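Prinus Jar Canning Rack and Lifter Set

Item: rack with folding handles, jar lifter, wide-mouth funnel
Material: stainless steel (rack, funnel), coated steel (lifter)
Sold by: Gilora Kitchen Supply

The Prinus rack holds jars off the floor of a canning pot during water bath processing. It is intended for fruit preserves, jams, jellies, pickles and other high-acid foods. It is not a pressure canning rack and should not be used for plain vegetables, meat or beans.

The rack is a flat wire base with a raised outer ring and two side handles. The handles hook over the rim of the pot so that filled jars can be set in place above the water and then lowered together. Dividers keep the jars from touching. They can be removed when half-pint jars are used.

Fit

The rack fits straight-sided pots with a flat bottom. Measure the inside of the pot at the base, where many stockpots are narrower than at the rim. The pot must be deep enough to cover the jar lids with at least an inch of water and leave room for a rolling boil. Pots with a rounded base, including most enameled ones, may let the rack rock. For these, use the Detudley round insert, sold separately.

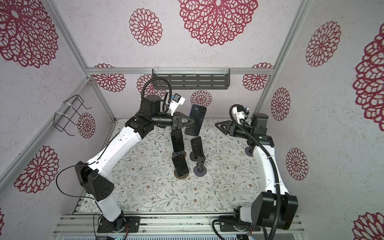 Lifter

The lifter grips the jar below the screw band. Its jaws are coated to reduce slipping on wet glass. Keep the jar upright when moving it. Tilting can push syrup or brine under the lid before the seal has set. The coating will wear with use, and replacement sleeves are available in pairs.

Funnel

The funnel seats in both regular and wide-mouth jars. An inner step marks a quarter inch of headspace, which suits most jams and whole-fruit preserves in light syrup. Recipes that call for a half inch should be checked with a separate gauge.

Altitude

Published processing times generally assume sea level. At 2000 feet and above, use the longer time given in the altitude table of a tested recipe. The rack does not change processing time.

Care

Wash by hand or in the dishwasher. Dry the wire joints before storage. White film on the rack is mineral scale from hard water and comes off with diluted vinegar. Do not use steel wool on the lifter.

Ordering

Part 148: complete set
Part 148-R: rack only
Part 148-S: lifter sleeves, pair

The set ships in one carton. Jars, lids and pot are not included. Orders placed before 2 p.m. leave the warehouse the same day, except in June and July, when preserving season adds a day to handling. The Dhillon enameled rack previously listed on this page is discontinued. Its handles do not fit the current base.

Returns are accepted on unused sets in the original carton.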